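Two-arm cell, left gripper drops thin paper and the wrist cable keeps pulling

Posted by plostska_bench in Arms and Grippers

I look after a two-arm setup that clears litter off a table: crumpled paper, torn cardboard, snack wrappers, paper bags. Both arms are the same model with the same two-finger black grippers, bought from Grilier in April. The right one has been fine. The left one has two problems that may or may not be one problem.

First, it drops paper. It closes on a crumpled piece, lifts it clear of the table, and somewhere on the way to the bin the paper slides out. Cardboard it holds all day. In the last batch I logged 25 lifts of brown paper on the left arm and it dropped 8. The right arm on the same stuff dropped none.

Second, the cable. Each arm has a black cable that runs from the wrist back down the outside. On the left it hangs in a loop, and when the wrist rolls past a certain point I can feel it go tight if I put a hand on it. I have not seen a fault code from that yet.
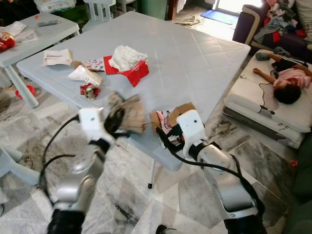

I have already swapped the finger pads left to right and the drops stayed with the left arm, so I don't think it is the rubber. Grip force is set to the same number on both. The table is a light plastic one with a raised diamond pattern on top, and it moves a little if an arm leans on it. I have not recalibrated anything since the arms were mounted. Where would you start?

Posted by slowjog

Swapping the pads was the right first test. Since the drops stayed put, I would look at the finger zero on the left gripper next. If the zero is off, the controller thinks the fingers are closed when there is still a small gap between them. Cardboard is thick enough that you never notice. Thin paper is where it shows up.

To check it, take the arm out of auto, open the gripper, and close it at low force on nothing. Look at the tips against a light. You should see no gap along the whole pad. Then close it on one strip of printer paper and pull. Do the same on the right arm so you have something to compare with. If the left strip comes out easier, redo the zero:

Power the arm up and let it sit for 5 minutes.
Wipe both pads and the flat faces behind them. Paper dust packs in behind the pads and holds them off square.
Refit the pads and snug the screws evenly.
Run the gripper homing from the maintenance menu, not the quick one on the front screen.
Close on the strip again and pull.

If the tips touch but the back of the pads does not, one finger is bent or mounted crooked and homing won't cure it. Ours was bent from hitting a table edge. You say the table shifts when an arm leans on it, so I would watch for that. A gripper that presses straight down on a hard top at the near edge takes the load in the fingers. Raise the pick height a few millimeters and let the fingers close in from the sides.

On the cable, leave it until you have the grip sorted, then deal with it separately. They sound like two faults to me.

Posted by aranda_night_shift

I would do the cable first. A tight cable at the wrist can put enough side load on the connector to make the gripper lose its position reading for an instant, and on some firmware it relaxes when that happens and then grips again. With cardboard you get away with it. With paper it is gone. You won't always get a code.

Easy to test. Put the arm in hand-guide, close it on a piece of paper, and roll the wrist slowly to the point where the cable goes tight. If the paper slips there and nowhere else, you have your answer.

For the routing, undo the ties, roll the wrist to the far end of the travel you really use, and set the slack with the wrist in that position. Then roll it to the other end and check the loop doesn't catch on the elbow. I use hook-and-loop straps, 7 on each arm, never zip ties pulled tight. The strap nearest the wrist should be loose enough for the cable to slide. Then put a soft limit in the software a bit short of where it goes tight. Do this with the arm powered off and locked out, apart from the hand-guide part.

Look at the connector while you are in there. If the collar turns by hand it was never done up.

Posted by toolcrib

we had this on a clonent cell, turned the grip force up and it was fine

Posted by plostska_bench

Thanks. I tried the slow wrist roll first as it was quick. The paper did slip near the tight spot, but it also slipped once well before it, so I did the strip test too. There is light showing at the back of the left pads and none on the right. There was a fair amount of dust packed in behind them. I have cleaned and refitted the pads and will run the full homing tomorrow morning, then redo the straps. I'm leaving the force where it is for now.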